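Two Arms in a Farnwood Garage
Workshop feature, January

The Trotalgate build began as a bench lift and ended up as a two-armed robot. Its owners share a double garage in Farnwood, where the torso stands bolted to a steel plate and the wiring is finally off the floor. Total parts cost has not been published. The arms took 6 months, most of it spent on joint backlash.

Nothing moves on the hardware until it has run in simulation.
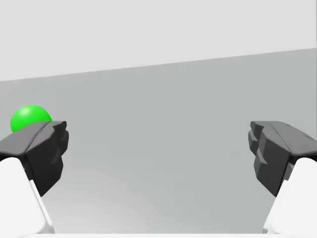

The gripper is the third design. Earlier versions used flat pads, which slipped on anything curved. The simulated hand view shows the current layout: dark fingers on white mounts, with stepped blocks on the inner faces. A green sphere serves as a target, and in this view it sits behind the left finger, well outside the gap. The controller has to correct that offset before closing.

Mondden, the control software, runs on a used desktop. Each task gets 90 simulated trials, and 73 clean grasps is the pass mark. Lighting and object position change between trials – friction does not, and the builders list this as a known fault.
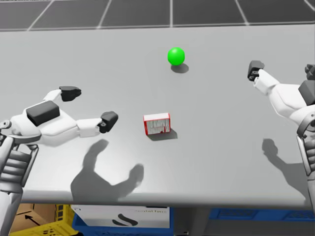
Collision checking between the two arms remains the slow part. The Montoya planner handles one arm well but stalls when both approach the same object, so the current code gives one arm priority and holds the other for 5 seconds. A shared planner is next on the list, after new wrist bearings.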